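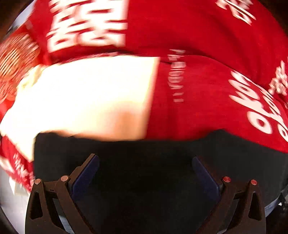
1/24/18
By Zdenka Radonjić

Changes to the Rustard rewards account and the returns process

The Rustard store moved to a new order system in December. Most account holders will see no difference at checkout. The points ledger, the return form and the backorder rules have changed, and those changes are set out in this item.

Points. Under the old system, points posted when an order was placed and were reversed if the order was canceled. Points now post when the carrier scans the parcel at pickup. An order that ships in two parcels will post in two entries, each calculated on the goods in that parcel. Shipping charges, gift wrap and sales tax earn nothing, as before. Balances carried over at the rate of one to one. Mireille Jaber ran the comparison between the old and new ledgers and found 893 accounts where the balances did not match. In nearly all of them the cause was a canceled order that had never been reversed. Those balances were left at the higher figure. The remaining accounts were corrected by hand and the holders were notified by email.

Expiration. Points expire 12 months after the last purchase on the account. Returns, wish list changes and logins do not count as purchases. Redeeming points does count if any part of the order is paid by card.

Referral credit. A referral credit is issued after the referred customer's first order passes the return window. It appears in the account as "pending" until then. The code must be entered at registration. Codes sent to customer service afterward can't be applied, since the new system locks the referral field when the account is created. Two accounts at the same shipping address cannot refer each other.

Lunch bags and water bottles. The Hivlow insulated lunch bag has been relisted under a new item number. The zipper pull is longer and the inner lining is now stitched at the corners instead of glued. The outside measurements are the same, so the divider tray sold for the earlier version still fits. The bag should be wiped clean with a damp cloth and left open to dry. It is not machine washable, and the lining warranty does not cover bags that have been through a washer. Replacement shoulder straps are stocked separately in black and gray.

The Hivlow bottle with the flip straw is out of stock in the small size. A shipment of 1,143 units is on order. Backorders are filled by order date, and a card is charged at shipment. A backordered item no longer holds up the rest of the order unless "ship together" is checked in the cart.

Returns. The printed slip is no longer packed with orders. Start a return from the order page, choose a reason code and print the label. Reason codes matter for the refund amount:

Code 1, damaged or defective: full refund including original shipping. A photo of the fault is required.
Code 2, wrong item sent: full refund including original shipping.
Code 3, no longer wanted: refund of item price, less the label fee. Tags must be attached.

Stickers, hair accessories and opened stationery sets can be returned under codes 1 and 2 only. Clearance items follow the same rule. Points used on a returned item go back to the account with their original expiration date, which may already have passed. Genowefa Kurek in returns can extend the date on request if the item was sent back under code 1 or 2.

Packing. Small soft goods now ship in padded mailers. Boxes are used for ceramics, bottles and anything with a display carton. Customers who collect the cartons should check "box requested" in the cart. There is no charge for this on orders of 2 or more items.

Known problems. The wish list page shows discontinued items as available. The size filter does not work with the color filter in some browsers. Senad Popescu is working on both. Until the wish list is fixed, the item page is the correct source for stock status.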